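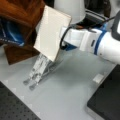

Lulik Bench Arm, single-arm package with parallel gripper

Sold by Ogola. Supplied with arm, controller, gripper, power lead and one day of setup at your site.

We get asked most weeks whether this arm can tidy a bench, pack orders or put the shopping away. Some of that, slowly, if you set the bench up for it. If you want a machine that walks into a messy room and sorts it out, save your money for now. We don't sell one, and we haven't yet tested one we'd put our name to.

What it does well enough to sell

Picking up flat, stiff things such as cards, thin boards and notepads, and moving them to a spot you have taught it. It will stand them in a rack or slide them into an open-fronted box if the opening is generous. In our shop trial in April it made 247 placements of stiff card over 2 shifts. A person with a cup of coffee would beat that before lunch.

What it does badly

Shiny bags and film packets. The camera software (Prurura, licensed separately) loses their edges under overhead lights. We have tried matte tape and softer lamps, and both help a little.

Laundry. Please stop asking about laundry.

Anything stacked. The fingers will take two sheets when you wanted one, and the arm has no opinion on the matter.

Fingers

Two long, narrow parallel fingers, see-through, with rounded tips. They wear. A spare pair is in the box and further pairs are listed under Parts.

Bench requirements

Level top, bolted or clamped. Plain matte surface preferred. Keep the cable run clear over the full reach, and check it again after every new routine. Allow some 100 minutes to teach a simple pick and place, longer if the parts vary.

Should you buy it?

For a repeated job with the same few items, maybe. For a kitchen, no. The Brirnier mobile base will fit under it, but that gives you a slow arm in more places.

Reshma Motaung runs the demo bench. Bring your own parts, including the awkward ones, and she will try them while you watch. Visits by appointment only.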